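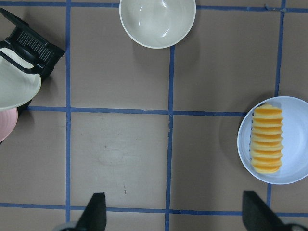
Tabletop with blue tape grid and a white bowl.

Ticket 1161
Subject: Produce allocations dropping to zero after route import
Product: Pandura 2 (distribution module)
Opened by: Moushumi Ekanayake, Endale Food Share
Assigned to: Karim Shawky
Priority: High
Status: Pending customer confirmation

Monday, 7:40 a.m. — M. Ekanayake
Imported the August route file. Pantry sites kept their allocations. All school sites show 0 lb of fresh produce. The driver sheet prints them as "no stop." Trucks load at noon. Re-import gives the same result.

8:05 a.m. — K. Shawky
Please attach the import log and confirm whether the file was exported from Zetine or edited by hand afterward.

8:22 a.m. — M. Ekanayake
Log attached. Exported from Zetine, no edits. Log ends with "522 rows read, 163 rows skipped, 0 errors."

8:51 a.m. — K. Shawky
Skipped rows all carry site type SUMMER. The import table on your account has SCHOOL and PANTRY only. Rows with an unknown type are skipped without an error, and the allocation screen then fills in zero. Zetine changed the type code on the school records when the summer calendar was switched on.

Workaround:
Settings, Import, Site types. Add SUMMER and map it to SCHOOL. Delete today's import batch — do not import on top of it, or the pantry pounds will double. Import the same file again.

9:30 a.m. — M. Ekanayake
Done. 522 read, 0 skipped. School pounds are back. Driver sheet still says "no stop" for the Useo Street site.

9:48 a.m. — K. Shawky
Driver sheets are cached per route. Open the route, choose Rebuild, print again. Filed a separate request to log unknown site types as errors. Leaving this open until you confirm the sheet.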